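Frequently Asked Questions: Tidying and Sorting Tasks with Arm and Hand Systems
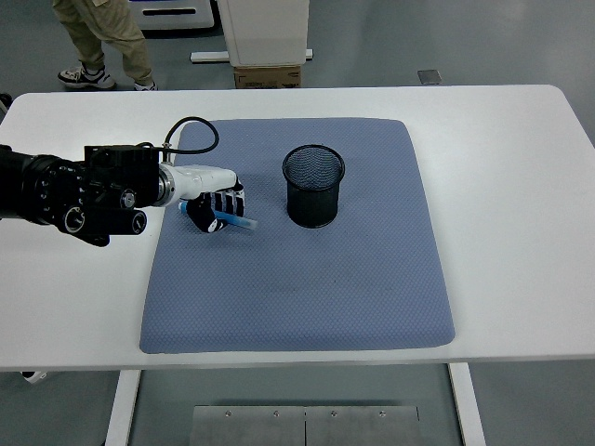
Marker held above the mat, next to the empty mesh pen holder.

Can a robot do household chores yet?

Some of them, under conditions. A single arm with a multi-finger hand can pick up common desk and kitchen objects from a known surface and put them in a known container. It is slow compared with a person. Chores that involve cloth, liquids, or cluttered drawers are less dependable, and we do not list them as supported.

What does "supported" mean on this site?

A task is supported when the Malska cell has completed 90 of its last 100 attempts without a person touching the table, the object, or the arm. Stopping the arm by hand counts as a failure. So does a correct result reached after the time limit.

Why is so much of the documentation about putting a pen in a cup?

It covers most of what goes wrong in tidying. The object is thin, rolls easily, and usually lies flat, but it has to go in upright. The hand must close on it, lift it, turn it a quarter turn, line it up with the opening, and let go. Toothbrushes, kitchen utensils, screwdrivers, and paint brushes follow the same sequence. If the pen task fails at a site, the others generally fail too.

How long does one pen take?

The limit is 47 seconds per object, measured from the start command to the release. Most of that goes to regrasping and alignment. Arm travel is a small share.

Does the work surface matter?

Yes. A cushioned mat lets the fingertips press slightly below the center line of a thin object before they close. On bare tabletop the fingers tend to push the pen away. Glossy surfaces also produce reflections that confuse the depth estimate. Use a matte mat in one color, large enough that the object and the container both sit on it.

Does the container have to be a particular type?

No, but mesh is harder than solid plastic. The camera sees the far wall through the near wall, and older releases of Vasum sometimes placed the rim a finger width too far back. Release notes for the February build describe the fix. A light container may also tip if the pen catches the rim on the way in. Weighting the base is allowed for production use but not for scored runs.

Can the same setup be used on a shop floor?

For kitting and returning hand tools to a rack, yes, at low volume. The Drunano trial ran a bench station with 141 tool returns in one shift, all from a fixed tray. It needed an operator to clear dropped items. For anything with a short cycle time and identical parts, a two-jaw gripper on a fixed path is cheaper and faster, and we recommend that instead.

Why use fingers at all?

Mixed objects. A two-jaw gripper handles a marker well and a cereal bowl poorly. A finger hand handles both acceptably. If your objects are all alike, you do not need one.

How many demonstrations are needed for a new chore?

For a task close to an existing one, plan on up to 960 recorded demonstrations. Vary the start position of the object and the container between recordings. Repeating the same layout adds very little. A new class of object, such as anything soft, needs a separate plan, so contact us before you start recording.

What is Min?

Min is the reduced controller package. It runs the trained task and nothing else: no recording, no retraining, no remote view. It is intended for stations where the task is settled. You can move from Min back to full Vasum without recalibrating.

What happens when the hand drops something?

The arm stops, raises to the safe height, and looks again. If the object is still on the mat, it makes two more tries. If it is off the mat, the task ends and the station reports a fault. The arm does not reach below table height and will not pick items up from the floor.

When will laundry, dishes, and general cleanup be supported?

We do not publish dates. Loading rigid plastic dishes into an open rack is in testing and is below the threshold. Folding is not scheduled.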